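March 30, 2018
Posted by Róisín Quinlan

I have been testing brine strengths for chicken thighs. The last batch was too salty at the edges and bland near the bone, so this time I weighed everything.

The brine was 600 g of water and 19 g of fine salt, with a bay leaf and a strip of lemon peel. Stir until the salt has gone. Coarse salt works if you weigh it, but a spoonful of coarse is not the same amount as a spoonful of fine.
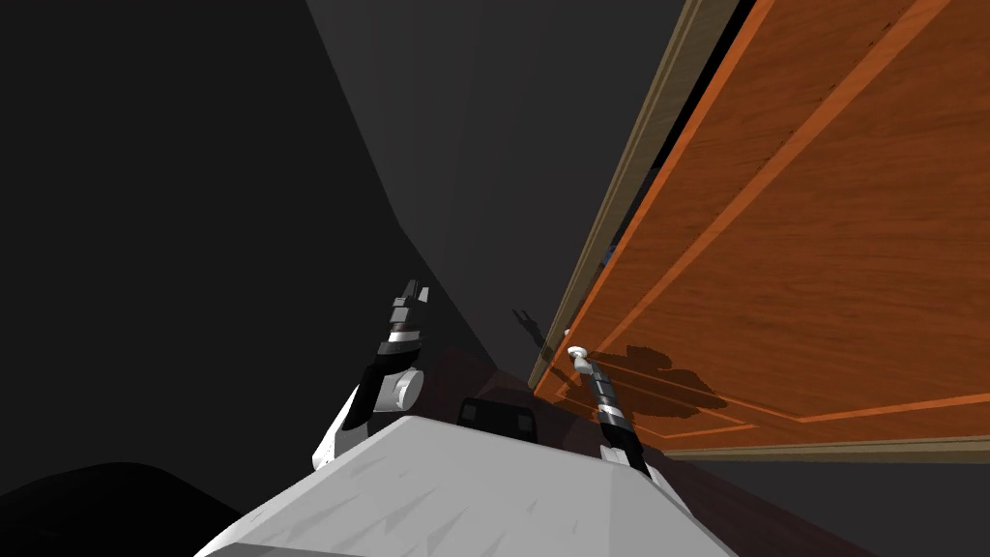 Four thighs, skin on, went into a lidded tub and stayed in the fridge overnight. In the morning I dried them with kitchen paper and left them uncovered on a rack until supper. The skin should feel like paper before it goes in the oven.

Oven at 200°C, middle shelf, skin side up, no oil. I turned the tray once.
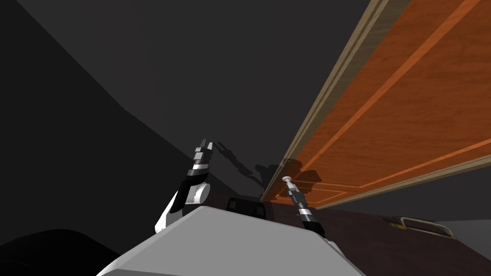

Seasoning was even right through to the bone. The lemon peel made no difference I could taste and I shall leave it out. Sveva Marras asked whether the same brine does for pork chops. I have only tried it once, on thin ones, and they needed far less time in the tub. Thick chops are next.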